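Can a Robot Clear the Table Yet?
Final project report, Household Machines course
17/09/2018

When our group picked this topic in May, we thought it would be the easy one. Everybody has seen clips of robots doing flips and building cars, so surely wiping down a kitchen table is no big deal! We soon found out how much is hiding inside a chore that takes a person a minute and no thought at all. This was the most fun any of us has had on a school project, and we want to share what we learned, including the parts that went badly.

Our question was simple. If you gave a two-armed robot a table with a few everyday things on it, could it put them where they belong without help? We split the chore into steps: find the object, reach it, grip it, lift it, carry it, and let go in the right spot. Then we scored each step separately, so that a run that dropped the cup at the very end still told us something.

All our runs were done in simulation. The school doesn't own a robot like this (we wish), and a simulated cup can be knocked over all afternoon without anyone sweeping up. We named our setup Drorar, after the folder it was saved in by accident, and the name stuck. The test table has a green sponge, a shallow brown bowl and a tall yellow cup set toward the back, on the robot's side, and the rest of the white top is left clear as a place to put things down.
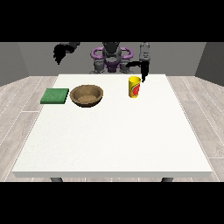
2. RESULTS AND WHAT WE THINK THEY MEAN

We did 500 runs in total. In 148 of them the robot finished the whole chore with every object in its place. That sounds low, and it is, but when we looked at the separate steps we got a lot more excited. Finding the objects almost never failed. Reaching was good too. Nearly all the trouble came from gripping and letting go.

The cup was the best of the three. It is tall and stands by itself, so a two-fingered gripper can come down from above and close on it. When it went wrong, the fingers usually bumped the rim on the way down and tipped it.

The bowl was harder. You have to pinch one side of it, and then all the weight hangs off that side. A person would just slide a thumb inside and not think about it. We tried a slower lift, and that helped more than anything else we changed.

The sponge surprised us. We expected it to be the easy one, but it is low and flat, and it sits right up beside the bowl. Going for the sponge often meant pushing the bowl. In one set of 20 runs we moved the sponge well away from the bowl, and the pushing stopped completely. So part of the problem was the crowding, and real kitchens are very crowded.

We also compared notes with the other group, who called their project Vidal and looked at shop-floor work, mostly restocking shelves with boxes. Their robot did better than ours. Boxes are all the same shape and the shelf never moves. Our guess is that stores will see useful machines before homes do - a store can be arranged to suit the machine, and most families won't do that to their kitchen.

3. THINGS WE WOULD CHANGE

We only used one table and one set of objects. We would like to add forks, a wet cloth and a glass. Soft things are hard to simulate, and our sponge behaved more like a block than a sponge, so those scores should be taken with some caution. We also want to try using both arms together, one to steady the bowl and one to grab.

Our answer for now is that a machine can do pieces of this chore well, and the whole chore some of the time. We would not trust it with anybody's good dishes. But the difference between our first version and version 2 was huge, and we only had one term!

Patesley School Technology Department, Brusau Building | Contact the department office | © 2018 | Back to top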